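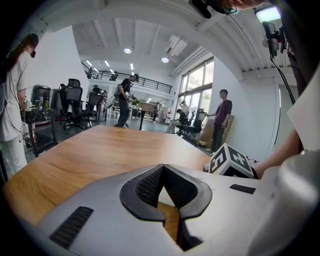
How long should I wait before I put hot pans on a table I finished with hardwax oil?

Wait until the oil is fully hardened, so three to four weeks in a heated room, and after that still use a trivet.

viola_leone wrote:
Thank you for the quick reply. I am asking because the can says "ready for use after 24 hours" and I believed this. The table is an old one from my aunt. I sanded it to 120 and then 180 and put two thin coats of Cocco satin oil. On the second evening my husband put down a soup pot and now there is a pale ring, a little bigger than my hand. Is it in the oil or in the wood?

Pleddale228 wrote:
A pale ring is usually in the finish. A dark ring is in the wood, and that one is much more work. Leave it alone for a week first. Mine became weaker by itself.

fultell_fan wrote:
I don't agree with waiting. Take a hair dryer on low, keep it moving, and stop when the spot feels warm to your hand. Then a little oil on a cotton cloth and wipe everything off. I did this on two tables.

Pleddale228 wrote:
On a finish that is only two days old? You will make it soft and the cloth will leave marks. On an old table, OK, I have nothing against the hair dryer.

amedeo_b wrote:
Good evening to all. I restore furniture as a second job, so I permit myself to give an opinion. Both of you are a little bit right. The finish is young, so heat is a risk. But a week changes very little if the room is cold. Viola, what temperature do you have there? And did you wipe off the extra oil after each coat?

For the ring itself I would do this, after three weeks:
Rub very lightly with a white pad, along the grain, a bit wider than the ring.
Remove the dust with a dry cloth.
Put on a very small quantity of the same oil and wipe it off after ten minutes.
Let it rest two days with nothing on top.

One more thing, please do not leave the oily cloths in a pile. They can catch fire alone. Put them in water or spread them flat outside.
Amedeo Bianchini

viola_leone wrote:
The room has 61 degrees, we heat little in the daytime. I wiped after the first coat. After the second I wiped only the middle, I think – the ends are still a bit sticky. I did not know about the cloths, thank you, they were in a bag in the garage!

fultell_fan wrote:
Sticky ends means too much oil, this has nothing to do with the pot. I would sand everything and start again with a polyurethane. With children and soup you want something hard.

Ondamance wrote:
Please don't. With polyurethane you can't repair one spot, you have to do the complete top. I had it on a desk and after one deep scratch I regretted it. For the sticky ends use a cloth with a little mineral spirits.

fultell_fan wrote:
My kitchen table has polyurethane since October and it has no ring. We can have different opinions.

viola_leone wrote:
I will stay with the oil and follow Amedeo. I turned the heating up to 68 and ordered cork trivets. I write again on March 7, 2019, then the three weeks are over.

Pleddale228 wrote:
Put a photo of the ring when you do, if it is still there.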